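Plolley Missing Persons Notices - README

Last touched Aug 8, 2026. Notes are rough, will tidy when theres time. 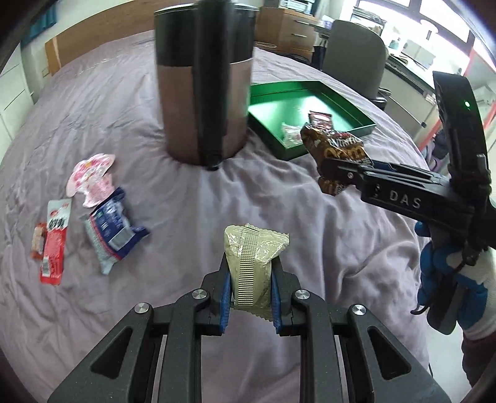 What counts as one record in this set?

One record is one public notice about one missing person, as first printed or posted. Later updates to the same case go in the updates file and share the case number.

What's in it

91 notices from local papers, parish newsletters and community boards in Plolley and Wititz. Text only. No photos of the missing, no scans. Families were asked first, and where a family said no the notice was left out and not logged anywhere.

Files

notices.csv - main table, one row per notice
updates.csv - follow-ups: found safe, found dead, still missing, appeal renewed
sources.txt - paper or board, page if known
wording.txt - the 7 labels used for how a notice describes the person

Columns in notices.csv

case_no, place, month, year, age_band, text, source, label_1, label_2. Age is a band on purpose, please don't try to work it back to a birthday. Month is when the notice ran and not when the person was last seen - the two can be a long way apart, esp. in the Wititz papers.

How it was put together

Typed by hand from print, copied and pasted from the boards. Each notice was read by 3 people seperately and labels kept where two agreed. Where all of them differed the label is blank. Blank does not mean "none".

Names are swapped for initials that don't match the real ones. Street names taken out. Town names kept, as the whole point is comparing coverage between places.

Known problems

- Galang is missing completely. The paper there closed and the back issues are boxed up at Orkier, not sorted yet.
- Notices over 300 words are trimmed at the end. Full text on request.
- Wititz boards delete old posts so early years look quieter than they were. Don't read a rise into it.
- A few women are listed under a married name in one place and not in another. Probably some doubles still in there.
- Accents got mangled in updates.csv, fix to come.

Use

Fine for research, teaching, local reporting. Not for tracing people or contacting relatives. If you quote a notice, quote the source paper too. Please don't use it to rank towns by how "dangerous" they are, it can't tell you that.

Removal

A relative can ask for a notice to come out at any time, no reason needed. Write to the Plolley desk with the case number or just the place and month. Goes from the next version and we ask known users to delete there copies.

Next version planned for October, with Galang if the boxes get opened.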